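Kirkora Everyday Cloth, Blue

Okay, I'll admit it, this is the item in the shop I get the most email about, and it's a cleaning cloth. I started selling these because I was tired of the thin ones that slide around in your hand and push crumbs from one end of the counter to the other. The Kirkora is a soft, matte cloth with a bit of grip, and it's the one I reach for at home before I reach for anything else (sorry, sponge).

I use mine dry for dust and barely damp for everything else. Kitchen table, fridge door, the shelf where the olive oil lives and leaves those rings! Wring it out well, fold it over twice, and turn to a clean side when the first one gets grimy. If you're doing glass, go over it a second time with a dry one.
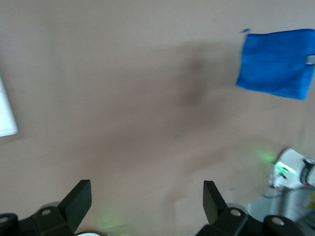 The blue, laid out flat. Hanging loop at the corner, gray tag on the side.

I love the loop. My cloths used to end up in a sad heap behind the faucet, and now they go on a hook by the sink. Any small hook will do – I have the plain Zemen ones, which we also carry, and they've stayed put through a whole lot of steam.

Washing: 40 °C, which is the warm setting on most American machines. Skip the fabric softener, please! It leaves a film and the cloth stops picking things up. Wash it with other dark or bright colors the first couple of times, then line dry or tumble on low. Creases are normal and I've never once ironed mine.

Defne Tokgöz wrote in to ask if it's okay on a car dashboard. Yes, as long as you shake it out first, and I'd keep a separate cloth for the car so you aren't dragging grit back into the kitchen.

Details
Color: blue
Sold: in packs of 2
Price: $21 per pack
Shipping: free on orders over $40
Returns: unwashed, with the tag still on

Blue is the only color I have right now. I'm hoping to get a green one in by March, and if you'd like a note when it lands, leave your email in the box at the bottom of the page. Got a weird stain question? Send that too – I like those.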